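Right, a thread on the thing I've been banging on about since June — what happens when you stop teaching a robot where the cloth is and teach it where the edges are instead. Long one, get a tea.

Background for new people. Our group works on folding and laying out clothes and linen in real bedrooms. Jeptoo Waweru had the idea, I did a lot of the typing, Lawal Onuoha kept the arms running. We call the method Grultari. (Mingxuan Zou picked the name and won't say what it means.)

The old way: one network looks at the whole view and guesses a grasp point. Lovely on a lab table with a plain grey top. Take it into a furnished room and it goes for anything with a fold in it, bedding included!!

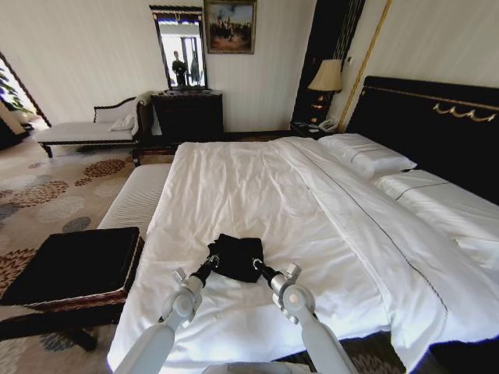
Grultari splits the job in two. First it finds every edge that could belong to something soft, then it asks which of those edges would move together if you pulled one. Only then does it choose corners. A bed is a brilliant test for this, as nearly everything within reach is fabric. Black cloth on a white duvet sounds like a gift, and for colour it is, but look at the thin dark stitching on the duvet. The old network loved lines like that. It would happily call one a hem and try to pinch it.

So, numbers. We trained on 2316 demonstrations, all done by people steering the arms. Then 300 test folds in rooms the robot had never been in, same cloths for both methods.

Wrong-layer grabs (pinching the bedding along with the cloth, or in place of it) came down to 12 across the whole test. I made Jeptoo recount. Still 12!

Where it struggles: white on white, as you'd expect. Also very thin scarves, where "would these edges move together" gets a shrug from the model. Yolandi Masilela is trying a version that gives a tiny tug first and watches what follows. Early days but I'm very excited about the tug.

Someone asked if it's slow. A bit, yes — the second step adds a pause before each grasp. I've grown fond of the pause.

Write-up is with Adaeze Ezeani for a last read. I'll add the link to this thread once she's done with her red pen. Questions welcome, especially about hems.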